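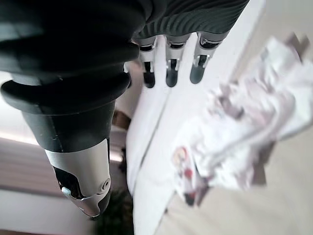
Club Sport > Running > Relays

Re: [widenwood-list] Fustine Relay, are we in or not?

February
By Nisha Katiyar
5 min read

Search the archive Go Advanced search

Hello all,

Yes! We are in! Sorry to shout, but I've been wanting to get a Widenwood team round Fustine ever since I marshalled there in the hail, and when Owen's message came through this morning I had half a reply written before my tea had brewed. His original is quoted further down for anyone who missed it (it went out under the wrong subject line, so if you filter on "relay" you won't have seen it). I'll take his points as they come.

> From: Owen
> To: widenwood-list
>
> Evening all. Entries for Fustine open at the end of the month and I'd like
> to know whether we are serious this time. Last year we talked about it on
> here until the entries had gone.
>
> 1. Do we have enough people for one team, or could we stretch to two?

Two, easily! I went through the winter league results last night and there are more than enough of us who have run regularly, plus a handful who only come out once the evenings get light and are always annoyingly quick. It's four to a team. My feeling is we put in one open team and one mixed team and don't fret too much over which is "the first team". When we did that at the road relays it took all the heat out of it, and the mixed lot had a cracking day and beat the open team on the last leg, as they still mention.

If we get loads of names I'd happily try for a third, but the race has a cap of 1,000 runners over the whole day and it does fill up, so let's be sure of two before we get greedy.

> 2. Who knows the legs? I've only done the first and it was a long time ago.

I've run the second and recced the others on foot, so with that rather thin authority:

Leg one is the fast one. It goes out along the valley lane with everybody in a great big bunch, then through the gate and up the forestry track. You want somebody who doesn't mind elbows. The climb is steady and you can run every step of it if you haven't been silly on the lane. Most people have been silly on the lane.

Leg two is mine (please!). It's the hilly one, 508 metres of climbing according to the race map, nearly all of it before the trig point. Then a long grassy descent that is the best bit of running I know anywhere. You can see the changeover field the whole way down and it doesn't seem to get any nearer, and then suddenly you are in it with people yelling your number.

Leg three is the boggy one. There's no polite way to put it. There is a dry line to the left of the wall which adds a bit of distance, and I'd take it every time, but the quick people all go straight through the middle and lose shoes. It suits someone patient with strong ankles. Tess, I am looking at you.

Leg four is short and has the finish in it, so everybody wants it. It's undulating, mostly good path, with one nasty set of steps by the reservoir. Whoever does it needs to be able to stand around getting cold for a long time and then go off hard, and that's a real skill! Bring a big coat.

> 3. What about kit? I heard the rules were tightened.

They were. Full waterproofs (taped seams, jacket and trousers both), hat, gloves, map, compass, whistle and some food you don't eat. They check at the start and again at random at the changeovers. A team was turned away last year for having one pair of waterproof trousers between them, which they'd planned to hand over with the baton. Full marks for thinking ahead, but no.

I have a spare compass and two whistles to lend. For head and hands, I bought a pair of the Grønli mitts in the autumn and I love them, I wore them right through the frosty spell and could still undo my own laces at the end. They aren't cheap. Any gloves will pass, though, so please don't go spending money on my account.

On vests: yes, club vests, and they must match. I know a few of the old ones have gone a funny shade. If yours has turned pink I've had great results with an overnight soak in Brillosance, cold water, and then drying it out of the sun. Don't tumble dry it or the lettering comes off. (Ask me how I found out. Mine now reads WID NWOO.)

> 4. Transport. It's a long drive and the parking is grim.

The parking really is grim, no argument there. It's one field with one gate, and once it's full you're sent back to the village and have to walk up. If we share cars and arrive before 8 a.m. we'll be fine. I can take three others plus bags and I'll be leaving from the track car park as usual. Could anybody else willing to drive please say so in their reply, and say how many seats? Owen, I'm assuming your van is still going.

The chapel hall at the bottom of the village does bacon rolls and an enormous amount of cake. Cash only last time I was there.

> 5. Do we need to train for it specially or just turn up?
>
> Let me know what you all think. I'd sooner have a firm no than another
> year of maybes.
>
> Owen

You could just turn up and you'd have a lovely time. But I'd like us to do a few sessions on hills, because it makes the day so much more fun if your legs are used to it. My suggestion is that for the next few weeks those of us who are interested swap the second track session for the old quarry road. It's steep enough at the top to be properly unpleasant and there's a street lamp at each end. Short efforts up, jog down, regroup, go again. All paces welcome, and nobody gets left behind because we all come back down to the same lamp post.

I'd also love to do one recce on the course itself, legs two and three together, taking it gently and stopping to look at things. Bring sandwiches. If you've never been up there it's a gorgeous bit of country and you might well come home wanting leg two for yourself, in which case we can fight over it.

So, what I need from you, on the list please and not by text, as I lose texts:

- yes, no or reserve
- which leg you'd like and which you'd hate
- whether you can drive
- any kit you're short of

Please don't hold back because you think you're too slow. Fustine has a generous cut-off and the field at the back is every bit as friendly as the field at the front, possibly more so, as they've got the breath to talk. Reserves are really needed as well, somebody always turns an ankle or gets a cold the week before.

I'll put the entries in myself the minute they open and we can settle up afterwards.

See you on the quarry road!

Nisha

P.S. Whoever left a single blue trail shoe, left foot, in the back of my car after the last cross-country, I still have it.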